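Review: Previco Vistum arm kit with head camera and wrist camera
Friday, March 27, 2020
Shares: 115 | Comments: 4

I have been putting the Vistum kit through its paces for long enough now that I trust my opinion of it, and my opinion is that I love this thing. We use it for one job only, which is collecting demonstrations for a policy that learns tidying and fetching tasks in furnished rooms. If you want an arm for a factory cell, look elsewhere. If you want to drag a collection setup into a real bedroom and come home with usable episodes, keep reading!

What you get from Previco is the arm and gripper, a wrist camera, a head camera on a short mast, a leader arm for the operator, and the Jonia recording software. Unpacking and calibration took us most of a morning the first time. The second time it took as long as a cup of coffee (a big one). The leader arm is light, the handle fits my small hands, and there is so little lag that after a few episodes I stopped thinking about it and just reached for things.

The recording side is where I got really excited. Jonia saves each camera stream with the joint positions and the gripper opening, all on one clock, and lets you mark an episode good, bad or "look again" with a foot pedal. That pedal! I had been shouting "bad one" across the room for years. You can also type a task sentence before you start and it sticks until you change it, so a run of drawer episodes all carry the same wording unless you decide to vary it – and you should vary it now and then.
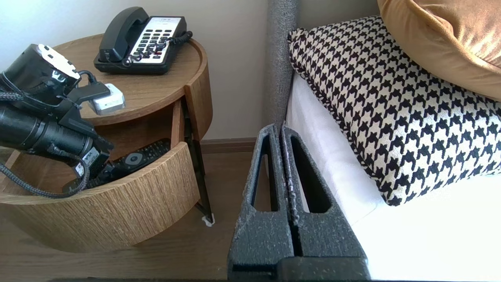
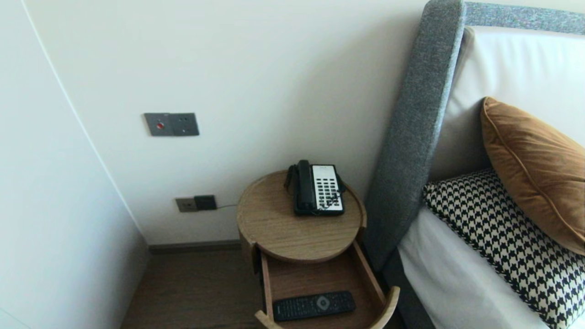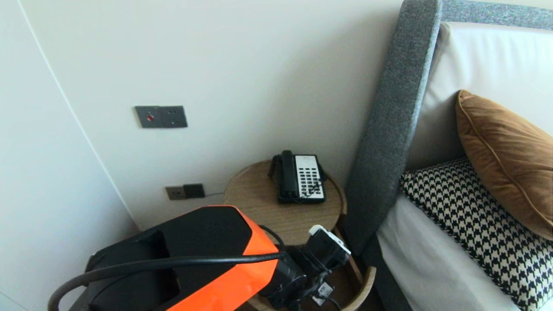

Bedside furniture is my favorite test of any collection kit, and the Vistum did very well with it. Small round tables are awkward in the best way, with curved fronts, raised rims and never enough space next to the bed. A policy that has only met square boxes on a lab bench has no idea what to do with them. The wrist camera earns its place on this kind of task: with the fingertips pointed at the bed, the same view still takes in the open drawer and the black remote lying diagonally inside it, so the model has something to work with before the hand is anywhere near the target. The slots in the fingers help too, as a little of what's behind them shows through. The head view gives you the layout of the whole corner, and I would not want to train on either one alone.

I also like how easy it is to change a room between episodes without stopping the session. Swap a cushion, open a drawer a bit less, add some clutter on the tabletop, press the pedal and go. Jonia keeps a notes field for each change, and I have become slightly obsessive about filling it in. Corded things deserve a special mention. Coiled phone cords and loose cables are miserable for learned policies, so I leave plenty of them around and record lots of approaches that pass close by.

So far our set stands at 2,059 episodes, and the review tool has kept up nicely. Scrubbing is quick, the camera views stay lined up, and exporting to our training format took one settings file. Our first policy trained on the drawer tasks was clumsy but clearly knew what a drawer was, and I may have cheered.

Now the grumbles. The cable along the arm wants to be longer, and I ended up re-routing mine before I was happy with how it moved. The mast for the head camera has a thumb screw that works loose, so check it whenever you move rooms or your views will drift. The manual is thin on lighting advice – lock the exposure yourself, on both cameras, before the first episode. And the carrying case only fits the gripper if you take it off the wrist, a fiddly business with 3 tiny screws that I have already dropped behind a radiator.

I came to this from the older Jacquet rig, a sturdy thing with a very good gripper and recording software that I would describe as character-building. The Vistum's grip is a little weaker on heavy objects. For remotes, cups, clothes and drawer fronts I haven't missed the extra force at all.

Previco says a softer fingertip set is coming in May, and I have already asked for a pair. I'll add a note under this review once I've recorded with them.

4 comments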